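Grelorley Song Contest – Frequently Asked Questions

Entries for the next Grelorley Song Contest are now open. The answers below apply to all songwriters and performers. They were last updated on 2024-12-02 and replace the version issued in September.

Who may enter?

The contest is open to solo artists, duos and groups of no more than six people on stage. At least one credited songwriter must live in the Grelorley region. Performers may live anywhere.

May I submit more than one song?

Yes. A songwriter may be credited on up to three entries, but a performer may appear in only one.

Does the song have to be new?

The song must not have been commercially released before the entry period opened. Live performances to small audiences are permitted. If a demo has been placed online, please tell us on the form and we will advise whether the song remains eligible.

What languages are accepted?

Any language, or a mixture. Lyrics in a language other than English must be accompanied by a translation, which is used by the commentators and is not judged.

How is the jury vote conducted?

Each semi-final has a jury of seven, drawn from the music and broadcasting fields. Jurors rank all songs individually and on paper, and do not confer.

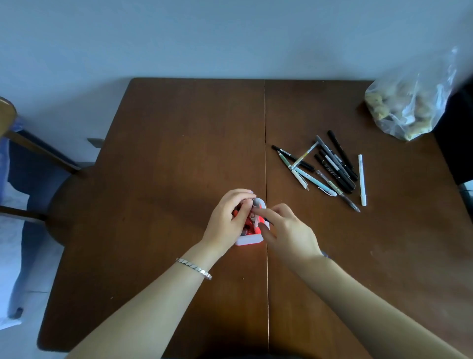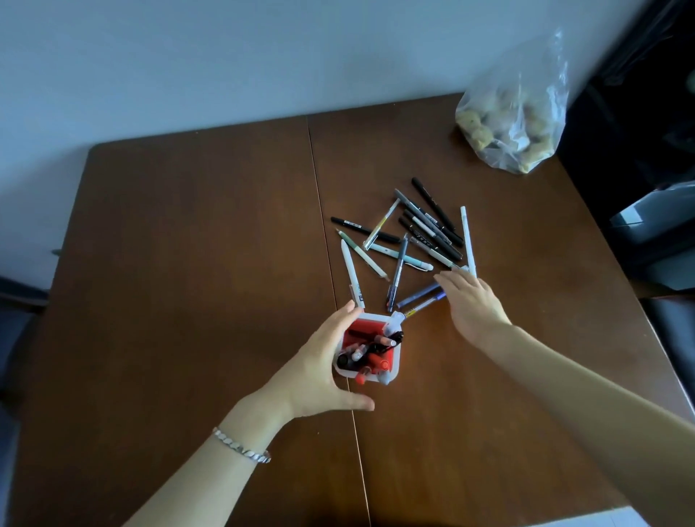
Rankings are converted to points once every juror has signed their sheet. The jury and the public vote each carry half of the final result. In a tie, the song with the higher public vote is placed first.

Where are the shows held?

Both semi-finals take place at the Undside Theatre. The final is held at the Tamard Centre, which seats around 3000. Tickets for the final go on sale after the semi-final running order has been published.

May we use backing tracks?

Backing vocals may be pre-recorded. Lead vocals must be sung live – this includes any doubled lead line in the chorus. Instruments may be played live or mimed, at the discretion of the stage manager.

What happens if a song is withdrawn?

The place is offered to the next song on the reserve list. Withdrawals after the running order has been announced cannot be replaced, and the show proceeds with one fewer entry.

How do I submit?

Entries are accepted through the Moya portal only. Please upload an audio file, the full lyrics and the signed songwriter declaration. Files sent by email will not be considered.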